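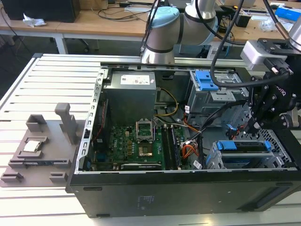

I promised a few of you a proper write-up of the gripper comparison back in December, and then the holidays happened, and then the second gripper sat in its carton for longer than I'd like to admit. So get a coffee, because I have a lot to say and I've never been good at saying it quickly!

For anyone new, the job I'm working toward is taking apart and putting back together ordinary desktop PCs with a robot arm. Memory sticks, processors, drive carriers, power connectors, all the fiddly stuff you do with your fingertips without thinking. I picked PCs partly because old office Dells are easy to come by and partly because a computer case is a wonderfully rotten place to work. There are walls on every side, cables lying wherever they like, and sheet metal that will happily catch anything with a corner on it.

## The two grippers

The first one is the Flomach, a small parallel-jaw unit. The fingers slide straight in and out, they stay square to each other the whole way, and the body is narrow enough that I can get it down between the power supply and the memory slots with room to spare. I've used it for most of a year. I'm fond of it, the way you get fond of an old car.

The second is the Verhoeven, which is a linkage gripper. Black plates, lots of pivots, a much wider opening, and a good deal more squeeze. It came with a printed booklet and a bag of spare screws, and I'll give them credit for the booklet, which was written by somebody who had clearly mounted one before.

Both went on the same arm with the same motion settings, and both had to do the same set of 21 little tasks. Dede Ofori helped me draw up the list one afternoon, and she was tougher than I would have been. I wanted to leave out anything involving the drive bays. She said the drive bays were the only part she was interested in - and she was right, as it happens, so they stayed.

## Picking and placing

On the plain pick-and-place tasks I expected the Flomach to win easily, and it did. Taking a processor out of its pocket on the fixture plate and carrying it over to the socket is a job for small, flat, well-behaved fingers. You come straight down, you close, you go straight up. I could nearly do it with my eyes shut (please don't do it with your eyes shut).

The Verhoeven has a habit that took me a while to get used to. Because the fingers swing on a linkage, the tips move a little in height as they close. If you line up beautifully over a thin part with the jaws open, you aren't lined up anymore once they're shut. You have to learn to start slightly off and let the fingers arrive. After a few evenings my hands had picked it up, but the first evening was humbling, and I said some things to that fixture plate that I'm glad weren't recorded.

Memory was closer than I thought it would be. Pulling a module takes a firm grip and a steady straight lift, and the extra squeeze really helps. The Flomach's fingertips slid up the module more often than I'd remembered. I suppose I'd stopped noticing!

## Down in the drive area

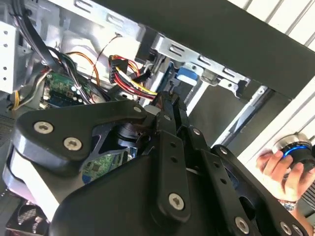

Clearance was what I worried about most with the Verhoeven, and I was right to worry. It's a wide piece of equipment and it has a lot of elbows. In the middle of a case it manages fine, but the closer you get to the drive cage the more you're thinking about the back of the gripper instead of the front. From the wrist camera you can see how much of the view the black plates and links take up, and how the blue tab on the cage ends up tucked away past them, right of center. With the Flomach I see far more of the case and far less of my own hardware. The round silver screw heads did turn out to be handy, though. I started using the one at the end of the long link as a sort of gunsight, and once I had that trick I was quicker at finding my depth than I'd ever been with the plain little jaws.

The cables are their own chapter. A parallel gripper is smooth on the outside and mostly pushes wires aside. A linkage gripper has gaps in it, and a gap that opens and closes near a bundle of loose wires is something you want to keep an eye on. My rule now is to go in with the fingers already narrowed to just a bit more than the part needs, and never to open wide below the top edge of the case. It costs a moment each time. I've made my peace with it.

On the actual drive carriers, the Verhoeven was the better tool, and by more than I expected. It could reach across the plastic and hold on. The Flomach simply doesn't open far enough for a proper hold, so with that one I was always nibbling at an edge and hoping.

## A word about controllers

I'd meant to keep this post to grippers, but the controller matters too much to skip. I've been steering with a handheld one, a knob under the thumb, and for big moves I love it. You can stand right next to the case and look in from whichever side makes sense. For the last little bit of an insertion I find it twitchy, and I ended up turning the speed scaling way down, to 4 percent, for anything involving a socket.

Dede prefers to work from a chair with the camera view on a monitor, and her placements are neater than mine. She's also more patient than I am, so I'm not sure how much of that is the chair. The Vudholm software lets you switch between the two setups without restarting, which I appreciated a great deal by the end. It logged 3,782 grasp commands over the whole comparison, and I'd have guessed less than half that.

## So which one stays on?

For now, the Verhoeven. I went back and forth on this for days. If I were only doing processors and other small flat parts I'd put the Flomach back tomorrow and be perfectly happy. But the drive work is where I've been stuck for so long, and it feels good to be getting somewhere with it.

I do want narrower fingertips for it. I've drawn a pair with a thin, squared-off end and a shallow groove for cable connectors, and the folks at Drernedmont have offered to cut them from a scrap of something stiffer than my printer can manage. I also want to try moving the wrist camera farther out to the side, to see if I can look past the linkage a bit. Dede thinks the bracket will wobble if I do that. We'll see!

If any of you have run a linkage gripper in a tight box like this, I'd love to hear how you handle the height change as it closes. I've been doing it all by feel, and I suspect there's a setting I haven't found on page 400 of some manual.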